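서랍 정리 이야기, 그리고 가을 소식 몇 가지

지난번 소식지에서 제가 집 정리를 시작하겠다고 큰소리쳤던 거, 기억하시는 분 계실까요? 답장으로 "어디까지 하셨어요?" 하고 물어보신 분들이 꽤 있어서 오늘은 그 얘기를 좀 길게 해볼게요. 미리 말씀드리면 집 전체는 아니고요, 서랍만 했습니다. 그것도 다는 못 했어요.

처음엔 부엌부터 손을 댔어요. 우리 집 부엌 맨 위 서랍이 어떤 상태였냐면, 열 때마다 국자가 걸려서 손을 먼저 집어넣어 눌러줘야 하는 그런 서랍이었거든요. 다들 하나씩 있으시죠? 그걸 통째로 빼서 식탁에 엎었더니 배달 음식에 딸려 온 간장, 고무줄 뭉치, 어느 가전의 것인지 모를 나사, 그리고 Brimesen 살던 시절에 쓰던 열쇠까지 나왔어요. 그 집에서 나온 게 벌써 5년 전인데 말이에요! 열쇠는 한참 들고 있다가 결국 다시 넣어뒀습니다. 버릴 수가 없더라고요.

물건을 꺼내놓고 보니까 100개가 넘었어요. 세다가 중간에 한 번 까먹어서 정확한 숫자는 저도 몰라요(고무줄을 하나씩 쳐야 하는지도 모르겠고요). 그중에 돌려놓은 건 22개입니다. 이건 두 번 셌어요. 나머지는 다른 방으로 갔거나, 나눠줬거나, 버렸고요. 간장은 그날 저녁에 두부 부쳐서 바로 썼습니다.

요령이라고 할 만한 건 딱히 없는데, Debora Benedetti 씨가 메일로 알려주신 방법이 저한테 잘 맞았어요. 서랍을 비우고 나면 바로 채우지 말고 하룻밤 그냥 두라는 거예요. 그러면 다음 날 생활하면서 정말 필요한 것부터 하나씩 집어 오게 되는데, 그 순서대로 앞쪽에 넣으면 된대요. 저는 제일 먼저 가위를 찾았고 그다음이 병따개였어요. 가위가 그렇게 중요한 물건인지 몰랐네요. 지금은 맨 앞 오른쪽이 가위 자리입니다.

그리고 뻑뻑한 나무 서랍 때문에 고생하시는 분들! 양초 토막을 레일 닿는 자리에 문질러 보세요. 저는 집에 굴러다니던 생일 초로 했는데 정말 부드러워졌어요. 칠하기 전에 마른 수건으로 먼지부터 닦으시고요, 향초는 수건에 향이 배니까 웬만하면 그냥 흰 초로 하세요. 비누로도 된다고 들었는데 저는 안 해봤어요. 혹시 해보신 분은 어땠는지 알려주세요. 장마철에만 뻑뻑한 서랍이라면 나무가 습기를 먹어서 그럴 수 있으니 사포부터 꺼내지는 마시고, 날이 마를 때까지 좀 기다려 보시길 권합니다. 저는 예전에 성급하게 갈았다가 겨울에 서랍이 덜컹거려서 후회했어요.

칸막이도 많이들 물어보시는데, 저는 이번에 하나도 안 샀어요. 사러 가긴 했습니다. Jutville 쪽에 있는 Geltier 매장까지 버스를 타고 갔는데, 서랍 안쪽 길이를 안 재고 갔지 뭐예요. 그래서 구경만 하다가 옆에 있는 Bortolotti에서 빵만 두 봉지 사서 돌아왔어요. 호두빵이 맛있었습니다. 결국 칸막이는 과자 상자를 잘라서 쓰고 있는데, 높이만 서랍보다 조금 낮게 맞추면 쓸 만해요. 더러워지면 부담 없이 바꿀 수 있는 것도 좋고요.

책상 서랍은 아직입니다. 거기엔 편지랑 영수증이랑 사진이 섞여 있어서 한번 열면 앉아서 읽느라 오후가 다 가버려요. Zachary Wong 씨는 그런 서랍은 아예 정리 목록에서 빼라고 하시던데, 들을수록 솔깃합니다. 그래도 2월까지는 해볼 생각이에요. 연말에 하겠다고 쓰면 못 지킬 것 같아서 넉넉하게 잡았어요.

아, 그리고 공지 하나요. 다음 호에는 여러분의 서랍 이야기를 모아서 실어보려고 해요. 제일 오래된 물건이 뭐였는지, 뭘 찾다가 뭘 발견했는지, 두세 줄이면 충분합니다. 이 메일에 그대로 답장 주시면 돼요. 이름을 빼고 싶으시면 그것도 같이 적어주시고요. 지난번에 보내주신 묵은쌀 활용법 메일들은 아직 다 못 읽었는데, 쌀과자 만드는 법을 보내주신 분 것은 벌써 따라 해봤어요. 조금 태웠지만 다 먹었습니다. 다음 호에 같이 실을게요.

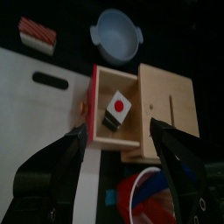

쌀과자는 불을 약하게 해서 다시 한번 해볼 거예요. 그리고 Brimesen 열쇠는 지금도 가위 뒤에 있어요. 환절기에 감기 조심하시고, 답장 기다리고 있을게요!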